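Todanport instrument hire -- Cukis and Fragkou wristed tips, side by side

Needle drivers and graspers for two-arm bench suturing. Hire or buy, tips only or with shafts.
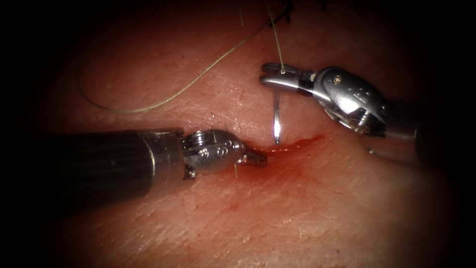
What's on this page

Two ranges of wristed instrument for surgical robot arms, both stocked by us, both tried on our own bench before listing. Cukis is the older range and the cheaper one. Fragkou is newer, stiffer in the wrist, costs more. People ring up asking which to get. Depends what you sew and how often, so the notes are below. Research and training use only, none of this is for patients.

The usual set-up for a suturing job is a slim grasper on the left and a needle driver on the right. Left steadies the wound edge, right carries the curved needle. Most of our comparing was done that way round. Left-handed operators, swap the tips over, they fit either arm.

Quick facts

Ranges: Cukis, Fragkou
Tip types: slim pointed grasper, slotted needle driver, plain needle driver (Cukis only)
Shaft: dark matte finish, metal wrist
Controller: Drirkton bench controller, or your own with the adaptor plate
Sold as: single tip, matched pair, pair with shafts
Hire period: 4 weeks minimum
Stock code for the matched pair: 1569
Lead time: 7 working days if in stock, ask if not

Needle drivers

This is where the two ranges differ most. The Cukis driver closes softly and you get a bit of roll on a small curved needle when you push the point in at a bad angle. Fine on larger needles. Fragkou holds the needle better, hardly any roll, but the jaw is fussier about where you pick up. Grab too near the swage and it sits skew -- let go, regrip, try again.

Slotted jaws are easier to see past than plain ones. Worth having if your only view is a single camera from above. We'd pick slotted every time now. Plain is still listed because some teaching labs like it and it's cheap to replace.

Check the drive angle before buying. With the needle hanging down from the jaws, point at the tissue, you want enough wrist travel left to follow the curve right through. Both ranges manage it. Cukis gets there with a bit less in hand, so place the arm bases carefully and don't start with the wrist already near its stop.

Graspers

Less to choose between. Both slim, both pointed, both good for holding one end of a short cut while the other arm works along it. Fragkou tips meet more cleanly at the very end, nice for picking up short thread ends. Cukis tips are slightly kinder to soft tissue at the same setting, or so we found, your setting may vary.

Do not crank the grip up to stop slipping. Tears the edge. Reposition instead.

Crowding at the wound

The thing most buyers forget. Two bulky wrists coming together over a narrow incision don't leave much room. Bring one arm in low from the side and the other down from the upper corner and they mostly keep clear. Both arms flat and level is asking for a clash.

Cukis wrist: shorter, clashes less.
Fragkou wrist: longer, stiffer, needs the arms spread a bit wider.

If you have a cramped bench get the Cukis grasper and the Fragkou driver. Mixed pairs are no problem on the Drirkton controller, just set each side seperately.

Thread handling

Keep the long end in a loose arc well away from the wrists. Joints will nip it given the chance. Braided thread catches more than smooth on both ranges, worst on the Fragkou wrist where the plates overlap. A fine coloured thread shows up better than a dark one against tissue, we moved over to green and haven't gone back.

Trim old ends before a new run. Stray ends near the work confuse the tracking if you're using any.

Camera and light

Not included. You want a view straight onto the wound with both tips in it, and light that can be turned down. Polished wrists throw bright spots and so does wet tissue, and on auto exposure the camera darkens everything else to make up for it. Fix the exposure by hand. Ditto focus.

If your scope gives dark corners, keep the work in the middle and don't fret over the shafts going off into black. Tips are what matters. Tracking software that needs to see the whole shaft will struggle though, ask your supplier before you order.

Controller

Drirkton bench controller tested with both ranges. Nearly 8 minutes to home and check both arms from cold. Tip swap is quicker than that, one side at a time, arm must be parked. Calibration file comes with each tip, load the right one -- a Cukis file on a Fragkou tip will run but the jaws won't shut properly and you'll blame the tip. We've had a few sent back for that and nothing wrong with them.

Own controller? Adaptor plate is extra. Cable drive only. Send us the model before ordering please.

Cleaning

Rinse straight after, blood and tissue fluid dry into the wrist joints and the side holes and are a pain to shift. Soft brush, lukewarm water, open and close the jaws under the surface. Dry with the jaws open. No solvents on the shaft finish.

Hire tips must come back clean. We do charge.

Which one, then

Occasional use, teaching, larger needles: Cukis pair.
Small needles, repeated runs, anything you're measuring: Fragkou pair, and spread the arms.
Can't decide: mixed pair on hire for the minimum period then buy what you liked. Hire cost comes off the price if you order before the kit goes back.

In the box

Tips as ordered
Calibration file for each tip
Cleaning brush
Transit case (hire) or carton (sale)
Fitting sheet, one side of paper

Not in the box: arms, controller, camera, needles, thread, practise tissue.

Ordering

Quote 1569 for the matched pair or ask for the single tip codes. Say which controller you have and which arm is your needle side. Collection from Todanport by arrangement, mornings best. Prices on request, new list due in January.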